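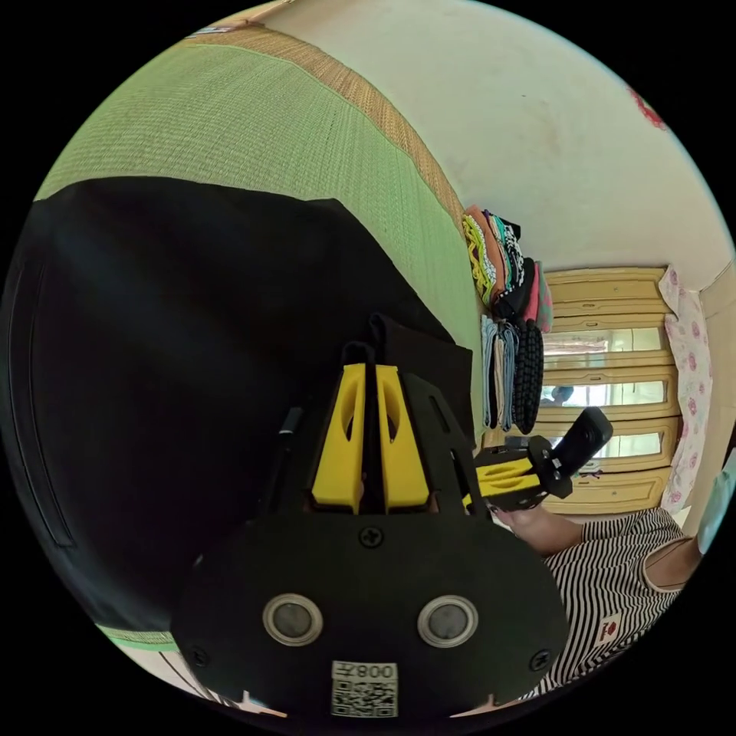
Left and right grippers, black cloth on the mat.

Thread: Pose drift on black fabric, two-handed folding
Board: Perception and state estimation

tatami_slam
9 Feb 2022
I'm getting bad gripper trajectories on the cloth folding set and would like a second opinion before I change the pipeline. Visual-inertial odometry, fisheye input, one map per session, both grippers localised against it. On trousers and patterned shirts it holds. On black cloth the tracker loses the map whenever the fingers get close to the fabric, then relocalises with a jump. The longest affected run has 2558 frames, and 67 of them have no pose at all. The policy trained on it jerks at the point of grasp.

Settings are the Veltutside defaults apart from the feature threshold, which I lowered. Lowering it made things worse.
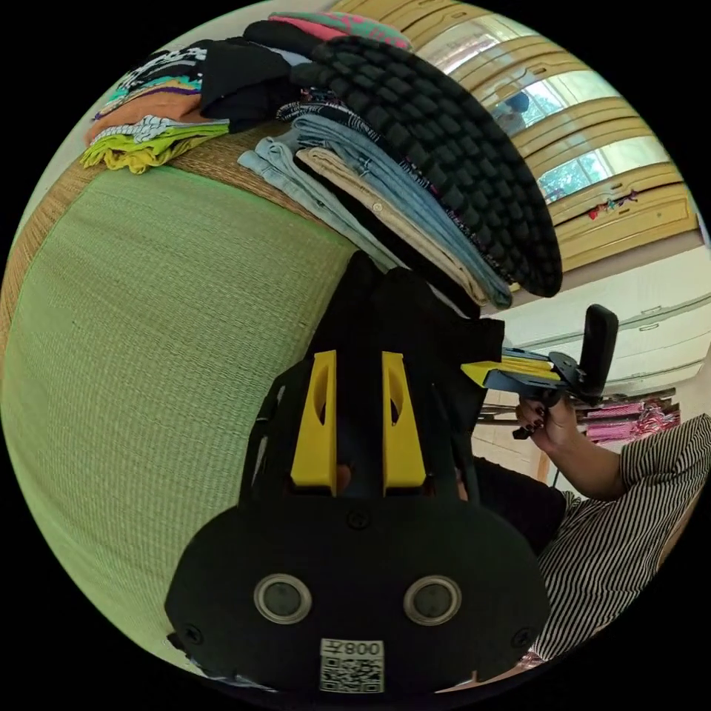
Ohemaa Amoah thinks the threshold is a distraction. Her view is that the second gripper and the arm holding it supply plenty of strong corners, all of them moving, and a lower threshold simply lets more of them in. She would mask the other hand before touching anything else.

tatami_slam
I mask my own gripper with a fixed polygon. The other one isn't masked. It moves about, so a polygon won't do.

Ohemaa Amoah
Then you need a per-frame mask. A small segmentation model is enough, run offline. Dilate it a little. Yellow fingers are easy to segment, black brackets over black cloth are not, so label some of those by hand.

grubscrew
Disagree on the order. With a lens this wide most of the good features are at the rim anyway: wall, furniture, mat border. If RANSAC is set up properly it should throw out one moving arm. I'd check the calibration first. A pinhole model with distortion terms will go wrong exactly where those features are. What model are you using?

tatami_slam
Kannala-Brandt, calibrated in June. Reprojection error looked fine, but I had few board views near the edge.

grubscrew
There you are. Redo it with the board pushed right out to the rim.

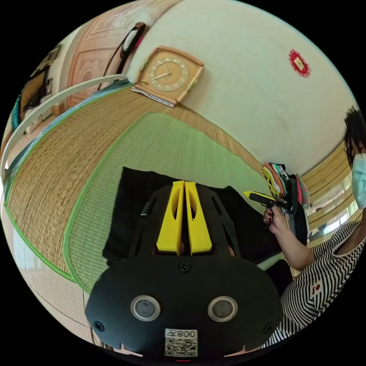
Does the mat weave cause false matches?
It can. Fine repeated texture gives descriptors that look alike, so cap the number of features per grid cell and tighten the ratio test.

Ohemaa Amoah
RANSAC copes with a minority of outliers. When a hand comes in close it can hold most of the inliers for several frames, and then the estimate follows the hand. I have seen this on the Indport logs with a perfectly good calibration. Plot inlier positions for the bad frames and we can stop guessing.

tatami_slam
Plotted. Of the 3 jumps I looked at, 2 have inliers clustered on the other gripper. The remaining one has hardly any inliers inside the rim, and the error there grows with radius. So you are both partly right, which means two jobs.

grubscrew
I'd still recalibrate first. It is cheaper, and masks won't fix a bad lens model.

Ohemaa Amoah
Cheaper, yes. It fixes the smaller share of the jumps.
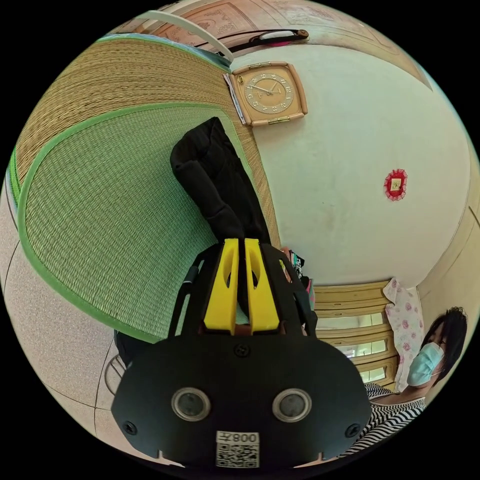
Split from previous: filling the missing poses

tatami_slam
Separate matter. For the frames with no pose, is it safe to interpolate, or should I cut the episode?

zundav_dev
The Zundavside loader interpolates short gaps without a warning. Turn that off. Linear interpolation across a relocalisation jump gives you a smooth path that never took place, and the policy will learn it.

grubscrew
Short gaps are fine if the IMU agrees on both sides. Integrate forwards and backwards, compare in the middle, reject above a set error.

zundav_dev
Only if the clocks are aligned. The Tsakiris sync script assumes a constant offset, and over a long session it drifts. Estimate the offset per episode from gyro against visual rotation.

tatami_slam
Constant offset here as well. I'll estimate it per episode, rerun with interpolation off, and post the trajectories with and without the masks.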